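Notizbuch Auswertung Kaufpreise, Eintrag 02/07/2024

Thema: Herkunft der Käufer bei Wohnungsverkäufen in Ostdale, erstes Halbjahr. Stand nach dem zweiten Durchlauf.

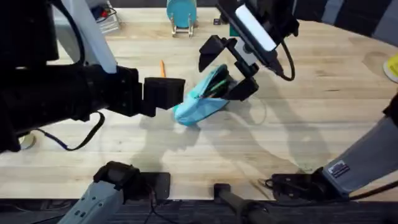
Aus dem Büro Flimmont kam dazu heute früh der Einwand, man dürfe den Wohnsitz des Käufers nicht mit der Staatsangehörigkeit gleichsetzen, in den Maklerbögen stehe mal das eine und mal das andere, und wer beides in eine Spalte schreibe, bekomme zu viele Auslandskäufer heraus. Stimmt. In der Rohtabelle habe ich genau das gemacht. Die Spalte heißt jetzt »Wohnsitz laut Vertrag«, die Staatsangehörigkeit steht getrennt daneben und bleibt leer, wenn der Bogen nichts hergibt.

Datenlage: 1826 Verkäufe nach dem Bereinigen. Doppelte Meldungen sind raus, auch die Fälle, in denen zwei Makler denselben Verkauf gemeldet haben. Abgleich lief über Adresse, Wohnfläche und Beurkundungsmonat. Der Preis taugt nicht als Schlüssel, manche Büros melden ihn mit Stellplatz und manche ohne. Bei Lorard ist der Stellplatz immer eingerechnet, das steht dort in der Fußnote zum Meldeblatt. Habe ich beim ersten Durchlauf überlesen.

Stellplätze vorläufig nicht herausgerechnet. Erst klären, ob Lorard die Einzelwerte liefern kann. Mail ist raus.

Wohnsitz ist bei den meisten Fällen eindeutig. Unklar bleiben Käufe über Gesellschaften. Wenn eine GmbH mit Sitz im Inland kauft und die Anteile im Ausland liegen, sehen wir das im Bogen nicht. Diese Fälle kommen in eine eigene Gruppe »juristische Person« und werden keinem Land zugeordnet. In der alten Auswertung waren sie beim Inland mitgezählt. Vergleich mit dem Vorjahr also nur eingeschränkt möglich, das muss in den Textteil, und zwar vorne und nicht im Anhang.

Preise: Median pro Quadratmeter für Bestandswohnungen liegt in den Außenbezirken bei gut 3000 Euro. Innenstadt deutlich darüber, dort aber zu stark von zwei Neubauprojekten bestimmt. Das größere davon ist Butkienė, die Blockrandbebauung am alten Güterbahnhof. Verkauf der ersten Einheiten lief im Mai an, praktisch alle Beurkundungen fallen in dieselben Wochen. Ich rechne Bestand und Neubau ab jetzt getrennt. Eine gemeinsame Zahl für die Innenstadt geben wir nicht heraus, auch wenn danach gefragt wird.

Wohnungsgröße: Die mittlere Klasse geht bisher von 70 bis 80 Quadratmetern. Ist zu eng, bei den Auslandskäufern bleiben in manchen Bezirken nur einzelne Fälle pro Feld übrig. Vorschlag: die beiden angrenzenden Klassen dazunehmen und nur noch in klein, mittel, groß ausweisen. Für die interne Tabelle behalte ich die feine Teilung.

Zur Frage Eigennutzung oder Anlage: Die Angabe ist freiwillig und fehlt oft. Wo sie vorhanden ist, stammt sie vom Makler und nicht vom Käufer. Ich würde sie diesmal weglassen. Flimmont hätte sie gern drin, weil die Presse jedes Mal danach fragt. Gegenvorschlag wäre ein Satz im Textteil, dass wir dazu keine belastbare Zahl haben. Noch offen.

Kleinere Korrekturen von heute:

Bezirk Nord und Bezirk Nordost waren in einer Lieferung vertauscht, erkannt an den Postleitzahlen, berichtigt.

Erbbaurecht als Merkmal ergänzt. Betrifft wenige Verkäufe, drückt aber im Süden den Median, wenn man es nicht trennt.

Zwangsversteigerungen bleiben draußen, wie gehabt.

Bei Schenkungen mit symbolischem Kaufpreis war der Filter zu locker eingestellt. Neu gesetzt, Liste der betroffenen Datensätze liegt im Projektordner unter »Ausschluss«. Bitte dort nichts löschen, auch wenn es nach Müll aussieht.

Fürs Protokoll, falls jemand die Zahlen nachrechnet: maßgeblich ist das Datum der Beurkundung und nicht das der Eintragung im Grundbuch. Zwischen beiden liegen in Ostdale zurzeit mehrere Monate. Wer nach Eintragung zählt, bekommt einen großen Teil der Verkäufe aus dem Vorjahr hinein und von Butkienė fast nichts.

Offen:
Antwort von Lorard wegen der Stellplätze
Entscheidung zu den Größenklassen
Textbaustein juristische Personen, Entwurf mache ich
Karte der Bezirke neu einfärben, die zwei hellsten Stufen sind im Ausdruck nicht zu unterscheiden

Dritter Durchlauf erst, wenn die Stellplatzfrage beantwortet ist. Bis dahin keine Zwischenstände nach außen geben.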